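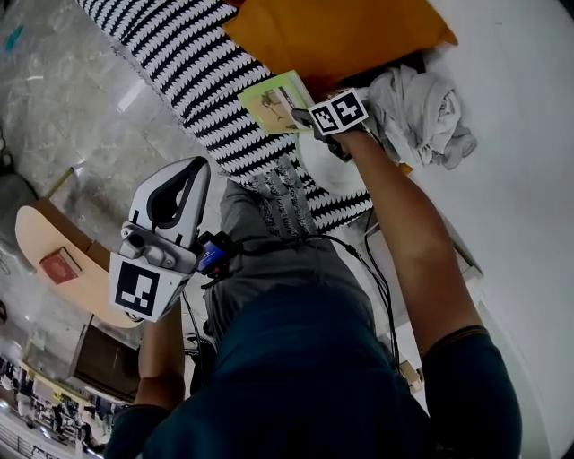 Tracking notes: marker pose jumps and the two-gripper alignment

By Boonmee Chuensuk
Filed under Wurkus notebook, February
3 comments · 1 share

Picking this up again after lunch, with a large tea, because I promised Stamatopoulos I would write down where the tracking code has got to before I forget which branch does what. Apologies to whoever reads it later, I do go on a bit.

The trouble is still the pose jumps. Each hand-held gripper carries square black-and-white markers, and the tracker in Wurkus works out from them where one gripper sits relative to the other. Most of the time it behaves beautifully. Then one marker turns nearly edge-on to the camera that is watching it, the solver finds two answers that fit almost equally well, and it flips between them. On the plot it looks like somebody flicking their wrist at an impossible speed! I went through 119 short recordings by hand yesterday (my eyes have not forgiven me) and found the flip in 8 of them, nearly always while one hand was reaching away from the body and the other was staying put.

What I tried this morning:

First, simply throwing away any pose whose second-best answer was too close to the best. It cured the flips and left holes in the track, and the smoothing step then drew lovely confident curves straight through the holes, so I took it out again.

Second, keeping both candidate answers for a few frames and letting the motion model choose between them. Much happier with this. It now gets 6 of the 8 right with no holes at all. The remaining 2 both begin with the marker hidden, so there is no history to lean on and it has to guess. I think we could run the track backwards from the first good frame and fill them in that way, but I haven't written it yet. Wurkilov has a backwards pass for the arm logs that might be borrowed more or less whole, if I can find my way round its config file.

Bed tidying is a fair test for all this, by the way, much fairer than the tabletop work. The arms go out at odd angles, cloth gets in front of things, and patterned fabric gives the detector plenty of high-contrast edges to chew on. I was quite worried that bold black and white stripes would throw up false markers. I ran the detector alone over the striped cloth and it gave me none, though it did slow down, presumably from checking all those candidate corners. Worth a proper timing run before we tell the Fliltutstead people anything about frame rates.

Next job was the gripper view. Looking out over the white body and the ribbed black lining, you get the other gripper in the middle distance with its marker facing you at a slant, and strip lights overhead.

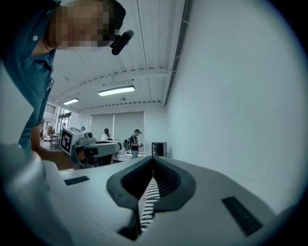 Does the tracker need both grippers in view to keep the alignment?

Only at intervals. Once it has a good relative pose, each gripper carries on from its own camera and motion sensor, and the next clear sighting of a marker pulls the drift back in. How long a gap we can stand is the number I'd most like to have, and I haven't got it.

To do, in whatever order the tea allows: write the backwards pass, do the timing run with the striped cloth, and rename the branch, which is still called "boonmee-try-again" and is starting to embarrass me. The old smoothing setting is left in the config but switched off. Please leave it off if you pull before I've merged.

Last updated: February, 4.40 pm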